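How to change a worn chain on a hardtail

Posted 2019-09-03 in Workshop

A worn chain takes the cassette with it if you leave it on too long, and a cassette costs a good deal more than a chain. Changing one takes 15 minutes once you have done it before. Allow longer the first time.
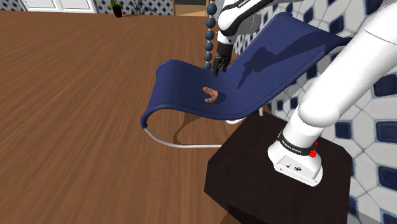
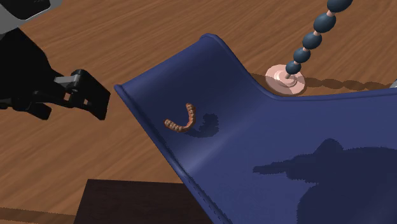 Navy blue curves against brown wood grain, in both renders.

What you need

A chain checker
A chain tool
Quick link pliers (handy, but you can manage without)
A new chain of the right speed for your gears
A quick link, if the chain does not come with one
Rags and degreaser
Chain lube

Check the wear first

Hook one end of the checker into the chain and let the other end drop. If it falls in fully at the 0.5 mark on an 11 or 12 speed chain, it is time for a new one. On older 8, 9 and 10 speed set-ups you can run it to 0.75.

Distance is a poor guide on its own. The Porka on my winter bike was finished after 1060 km, most of it in the sandy woods at Fliltstead. The same model on my summer bike did 2000 km and was still under the limit in May. Check it once a month and go by the tool.

Take the old chain off

Shift to the smallest sprocket at the back. If you have two or more chainrings, use the smallest one there too. If your rear mech has a clutch, switch it off or lock the cage forward.

Find the quick link and move it to the lower run of chain. Squeeze the two ends together with the pliers and it will slide apart. If there is no quick link, push out any pin with the chain tool. You are not going to use this chain again, so it does not matter which.

Before you pull it out, look at how it runs through the mech, or take a picture on your phone. Many mechs have a small metal tab between the jockey wheels and the chain must pass on the correct side of it. If it goes the wrong side you will hear it grinding as soon as you turn the cranks.

Clean the cassette, chainring and jockey wheels while the chain is off. It is much easier now than later.

Size the new chain

If the old chain was the right length, lay the two side by side and match them link for link. Do not just match the ends, as a worn chain is longer.

If you are not sure about the old one, wrap the new chain around the largest chainring and the largest sprocket without going through the mech. Pull it tight and add 2 links where the ends meet. On a full suspension bike this has to be done at the point in the travel where the chain needs to be longest, so check the frame maker's instructions.

Shorten it with the chain tool. A quick link joins two inner ends, so make sure that is what you have left. I use a Symonenko tool, and the Pradetti one I had before it was fine until the pin bent.

Fit it

Thread the chain through the mech and over the chainring, with any printed side facing out. Join the quick link on the lower run, then turn the cranks until it sits on the top run. Hold the back brake on and press down firmly on the pedal. The link should click shut.

Some quick links have an arrow that must point in the direction of travel. Most 12 speed links are single use.

Switch the clutch back on and run through all the gears on the stand. If the new chain jumps under load on your first ride, the cassette is worn as well and will need replacing.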